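烘焙技术通讯：低温发酵条目修订

本期修订的是内部手册第6节，内容为吐司面团的冷藏基础发酵。旧版沿用室温发酵的参数，只在末尾加了一句“可放冰箱过夜”，没有给出酵母用量、入冰箱前的面温和回温终点。Ka-ming Kuo 在 Wernari 烘焙教室按旧版做了几轮，反映成品高度不稳定，同一配方有时顶部塌陷，有时侧面内缩。以下为修订内容。

一、配方基准

手册中的百分比一律以面粉总量为100计。高筋粉100，水66，盐1.8，糖6，黄油6，即发干酵母0.6。旧版酵母为1.2，是按室温一次发酵设定的，冷藏条件下偏高，面团在降温阶段就已膨胀过度。使用鲜酵母的，按干酵母的三倍换算。一批面团总重1425克，分两条入模，其余的损耗计入粘盆和称量误差，不另列。

二、搅拌与面温

出缸面温控制在24至25摄氏度。夏季用冰水，并把面粉提前放入冷藏室。面温超过27度时，冷藏室很难在短时间内把面团中心降下来，外层已冷而内层仍在产气，切开后可见组织一圈密一圈疏。搅拌到能拉出半透明的膜即可停机，余下的面筋结构由冷藏阶段补足。黄油在面团成形后加入，温度以手指能按出凹痕为准，化成液态的不用。
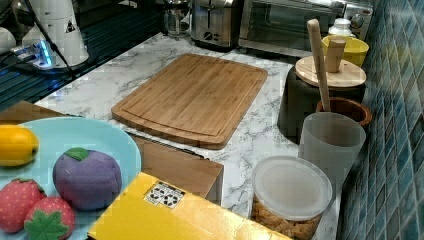
三、冷藏

面团出缸后在室温静置30分钟，翻折一次，压成扁平状，装入抹过薄油的带盖容器，放入4摄氏度冷藏室，时间12至16小时。压扁是为了缩短中心降温的路径，球形面团同样重量下降温要慢得多。冷藏室温度请用独立温度计测量，门上的显示值只反映探头所在位置。分割可以在竹砧板上进行，但带一圈浅汁槽的那种，槽里容易积干粉和碎面，刮板也刮不净，翻到平的一面用更省事；如果两面都有槽，就直接在台面上操作。撒粉量以不粘手为限，多余的粉用毛刷扫掉，否则卷入面团后会在切面上留下白线。

四、回温与整形

冷藏后的面团先分割，再回温。大块面团整体回温耗时长，外层先软，整形时松紧不一。分割后滚圆，盖好，放到面团中心温度达到16度再擀卷。以时间判断不可靠，冬夏差别很大，请插温度计。擀开时由中间向两端推，排出大气泡，翻面后卷起，卷数不超过三圈。收口朝下入模，两端与模壁留出均匀间隙。

五、最终发酵与烘烤

发酵箱设为32度，湿度75%。温度再高，黄油有渗出的可能，表皮也会发黏。不带盖的模具发到八分半满，带盖的发到八分满。烤箱预热后上火179度，下火210度，烤35分钟；单一温控的家用烤箱设为190度，中下层，第20分钟起视上色情况盖铝箔。出炉后立即震模，脱模侧放，至少冷却两小时再切片。

六、读者来信

Nazareno Martinelli 来信问，能否把冷藏延长到48小时。可以，但酵母要降到0.3，糖不变，盐提高到2。即便如此，全麦比例超过20的面团仍不建议延长，麸皮中的酶活性较高，面筋在后段会明显变弱，表现为面团摊平、擀卷时断裂。他另外提到用 Bilgin 牌面粉时吸水偏低，面团发黏。遇到这种情况，先扣下配方水量中的3，搅拌中段视状态补回，不要靠追加面粉来调整，盐和酵母的比例会随之偏移。

七、记录表

新记录表增加三栏：入冷藏时面温、出冷藏时面温、整形时面温。旧表仍可使用，请把这三项写在备注里。填写时以实测数为准，没有测的留空，不要按经验补写。酸种部分的冷藏参数尚未核对完，暂按旧版执行，待 Rever 厨房的对照批次做完后在11月的通讯中刊出。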